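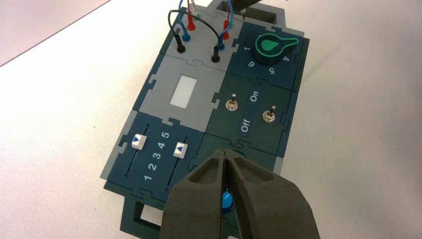
Board 14, patch tile, display and switches

Nodwood Learning Loft - Bench Board Checklist, June
Checked by: Coralie Ruddock
Location: Tundstead room, long bench
Work time allowed per board: 58 minutes

I love doing these boards! They get handled more than anything else we own, and every check is a chance to fall for them all over again. Marks are OK, WATCH or FIX, same as last time.

BEFORE YOU START
Unplugged from bench supply - OK
Tabletop clear of drinks and loose screws - OK
Spare leads drawer stocked - WATCH. Plenty of black, getting thin on blue. Please add to the Treloar order.

TILES AND BASE
Tiles sit flat, no rocking at the joints - OK. Pressed every tab with a thumb and got no movement at all. The puzzle edges are such a good idea, you can feel straight away when one is not home.
Edges free of chips - OK
Handle cutout smooth inside - WATCH. Slight burr on the underside, you only find it with a fingertip. A minute with fine paper will do it.
Base frame free of cracks - OK

PATCH TILE
Plugs fully seated - OK after a push. One of the reds was a hair proud.
Plug colors in matching pairs (black, blue, red) - OK
Lead insulation sound along full length - OK. Ran each one through my fingers, bent it gently and looked for white stress marks. Lovely soft leads, these, so much nicer than the stiff ones we had on the Nirkinville boards.
Leads clear of the switches - WATCH. The loops like to wander. Lay them back over the top edge when you finish, and don't tuck them under the tiles.
Continuity, each lead - OK, all good on the meter

DISPLAY TILE
Window clean and unscratched - OK. Dry cloth only!
Window blank with the power off - OK
Test reading with the 600 ohm reference part - FIX. Read 622, and did it again after I swapped leads and let it sit. Steady as anything, just too high. Tag is on, please don't use this tile for measuring until it has been adjusted. Switches and knob can still be used for practice.

TOGGLE SWITCHES
Levers click cleanly both ways - OK. Very satisfying, I may have done it more often than the form asks.
"On" and "Off" lettering readable - OK, white print still crisp
Collar nuts tight - WATCH. Right one took a small turn. Check again next month.

ROTARY KNOB
Green pointer cap firm, no wobble - OK
Stops at each position - OK
Pointer easy to read from a seat - OK. That bright green is great, even from the far end of the bench.

OVERALL
Passed for practice use. Not passed for measuring.

Comments for whoever has the next check: start with the leads while your hands are fresh and leave the meter work for last. If a tile needs to come out, lift straight up from the side with the fewest neighbors - twisting is what ruins the tabs. Fresh tags are in the lid of the meter case, and the pen in there works now.

C. Ruddock, finished 4:40 pm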